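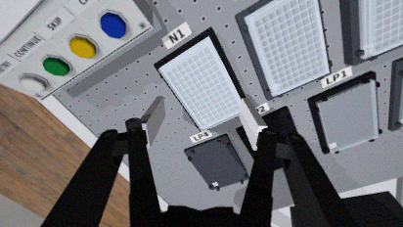

Gianni Marino wrote back that the draft had the softening step in the wrong place: at Zeltulholm the water is aerated first, then filtered, and only then softened. He also asked for the well depths. Both points are taken care of in the text below, and the flow order has been corrected throughout.

## Raw water

The waterworks at Zeltulholm draws only groundwater. The deepest well goes down 147 m and ends in a sandstone layer under thick clay. The shallow wells are older and are kept as reserve. They carry more iron and are run for short periods so that the pumps don't seize.

Water from the deep wells contains iron, manganese, some ammonium and a trace of hydrogen sulfide. The smell is noticeable in the pump house when the sampling tap is opened and is gone after aeration. No surface water is mixed in at any time of year.

## Aeration and filtration

Aeration is by open cascade. The steps are concrete with a steel lip, and the lip was replaced in July after the old one had corroded through at the bolts. The water falls into a shallow basin and passes by gravity to the filters.

The filters are open rapid sand filters, 2 m deep from the crest to the nozzle floor. The sand is quartz on a gravel support layer. Iron settles out in the upper part of the bed and turns it rust brown; manganese is taken up lower down, where the grains have grown a black coating. New sand does not remove manganese well, and when a bed is refilled the operators mix in coated sand from a neighboring filter.

Backwashing is started on head loss or on elapsed time, whichever comes first. The time limit is 42 hours. The sequence is air, air with water, then water alone. Wash water goes to a settling tank and the clear part is returned to the head of the works. The sludge is trucked off, and the operator would like to find a buyer for it.

## Softening

Softening is done in pellet reactors supplied by Rizzi. Caustic soda is dosed at the bottom, and the lime comes out on fine seed grains held in suspension by the upward flow. Spent pellets are drained from the bottom and stored in an outdoor bay. They are round, pale and hard, and a handful was passed along the group.

A side stream bypasses the reactors and is blended back in. Lilla Kiss asked why the whole flow isn't treated. The answer was that the reactors work best at high removal, and blending gives the target hardness with less caustic soda.

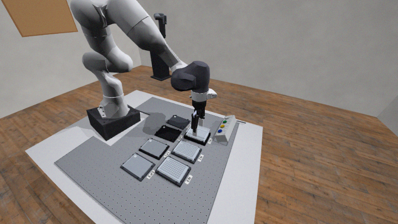
ZELTULHOLM, October 19, 2023 – The afternoon part of the visit covered storage and the network.

## Storage and distribution

Treated water is held in a covered reservoir of 700 m³, divided by a wall so that one half can be drained for cleaning. Vents are screened with fine mesh. The hatch seals were stiff, and one was marked for replacement.

The high-lift pumps are from Ikell and run on variable speed drives. Pressure in the network is set from a sensor at the far end of the system instead of at the pump outlet. The change lowered night pressure, and the operator reports fewer joint failures on the old cast iron mains.

No chlorine is added in normal operation. A dosing unit from Rilell is kept ready for use after pipe breaks and is tested with plain water.

## Open points

- Dose of caustic soda per cubic meter of water: to be sent by the operator.
- Drawing of the nozzle floor: the copy handed out is of the old filters only.
- Return of wash water: ask whether it is treated before it goes back.
- Depths of the reserve wells: not in the handout. Gianni Marino has requested them.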